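Florkance Learning Pages
Robots and How They Learn
Reading time: 7 minutes

How Can a Person Teach a Robot to Tidy Up?

Putting a tube of toothpaste back where it belongs is an easy job for most people. A robot finds it difficult. It must find the tube, move its fingers to the right spot, close them firmly enough, and let go at the right moment. If any one of those steps goes wrong, the tube falls over.

This page explains one way that researchers help robots learn such jobs. The method was studied in a project called Kaewsai, at the Promance laboratory. Words in the list at the end of the page may be new to some readers.

Learning from Examples

A computer program can be a list of exact instructions: move forward, stop, close the fingers. Instructions of this kind work well when everything stays in the same place. In a home, things are moved all the time. The toothpaste may be on the left in the morning and on the right in the evening.

For this reason, many researchers use examples instead. They record people doing a job again and again, and a computer looks for patterns in the recordings. The researchers call each recording a demonstration. Teaching a robot with demonstrations is known as imitation learning. To imitate means to copy.

Tools That Work Like Robot Fingers

A human hand has five fingers and can bend in many ways. Many robot hands have only two fingers, which open and close. If a person gave a demonstration with bare hands, the robot would have trouble copying it.

The researchers therefore ask people to hold a tool called a gripper in each hand. The person must do the whole job with the grippers alone. In the demonstration below, the person's right gripper is closed around a toothpaste tube standing in a small gray caddy. The left gripper is near the front of the table. The gray plate on top of each gripper is called a marker plate. Markers help a computer work out where a tool is and which way it is turned.

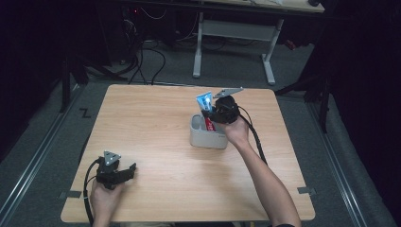 What the Gripper Sees

A robot also needs to know what the job looks like from close up. A camera on the gripper records the view past its two fingers. As the person moves the gripper, the view moves with it.

When the fingers are open and there is nothing between them, the computer receives a useful example too. It can learn what a gripper looks like before it takes hold of something. Soft pads on the inner sides of the fingers can help the gripper keep hold of smooth objects. Pads wear out with use and have to be replaced.

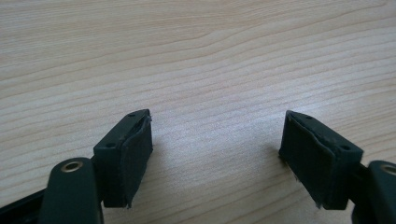

Two open gripper fingers above a wooden tabletop, seen by the camera on the tool.

What the Researchers Wanted to Find Out

The Kaewsai researchers asked a simple question: Is it better to have many demonstrations that are nearly the same, or fewer demonstrations that are different from one another?

They collected 3143 demonstrations of small tidying jobs. From these they made two sets. The first set had 1000 demonstrations in which the objects always started in the same places. The second set was smaller, but the objects started in 27 different arrangements.

One robot program learned from the first set, and another learned from the second. Both programs were then tested with objects in places that neither had met before.

What They Learned

The program that had learned from the smaller, more varied set did better in the tests. The other program often reached toward the place where the object used to be.

The result does not mean that a large number of demonstrations is a bad thing. It means that the researchers must also think about how the demonstrations differ. The tests covered tidying on a table only. Jobs such as folding clothes may give a different result, and further tests are planned for February.

Try It in the Classroom

You will need two clothespins, a plastic cup, and a crayon.

1. Hold one clothespin in each hand.
2. Use the clothespins to pick up the crayon and stand it in the cup. Do not touch it with your fingers.
3. Move the cup to a new place and try again.
4. Write down what you had to change.

Words to Know

Demonstration: a recording of a person doing a job, used as an example.
Gripper: a tool or robot hand that opens and closes to hold things.
Imitation learning: teaching a robot by giving it examples to copy.
Marker: a sign or dot that helps a computer find an object's position.

Next page in this series: How Robots Measure Distance
Clulcombe Schools Edition. Page last reviewed Wed 9 December.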